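Craft Corner Forum > Walls, Paper & Backdrops > Plaid lining for a work nook: too much?

junilyons
2020-12-18
Hi all, long-time reader and a very occasional poster. I've been lining my little work nook and I went for plaid on all three sides, pastel at the back (pink, green, lavender, a bit of everything over white, with that fine diagonal hatching in the stripes) and I love it more than I expected to! My sister says it makes her eyes cross. The tabletop is plain pale cream with a faint wavy grain, so I feel the walls are allowed to be loud. 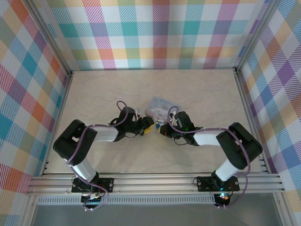 What I can't settle is the side panels. The squares look so much bigger and bolder there than on the back, and I keep wondering if I should swap the sides for one plain color, maybe the lavender, and leave the back alone. I have 10 sheets left over from Drallar, so there's enough to redo one side if I'm careful, but not both.

ansel_l
Leave it! I did my sewing corner in plain gray because I was being sensible, and I've regretted it since March. Yours is cheerful. The aluminum in the corners helps too, it gives the pattern somewhere to stop, so you aren't fussing over whether the stripes meet.

Zakhar Koval
I'll be the grump, sorry Ansel. I sort small cards and paper bits all evening, and with a busy pattern on every side I lose track of what I'm looking at. I'd keep the back and go plain on the sides. Lavender would be lovely, or a soft cream to go with the table.

laiba_b
Zakhar, but the table is plain, and that's what your cards are sitting on? I've had checks behind my desk for years and I stop seeing them after a week. Juniper, what did you stick it up with? I used Gollorent tape and the corners lifted on me.

junilyons
Laiba, double-sided tape along the top and bottom, nothing fancy, and I pressed it down with an old library card. No lifting so far (touch wood). Zakhar, I do see your point, and I may pin a plain sheet over the left side for a week and see how I get on with it before I peel anything.

Zakhar Koval
That's fair. Try it in the evening with the lamp on, that's when mine bothered me.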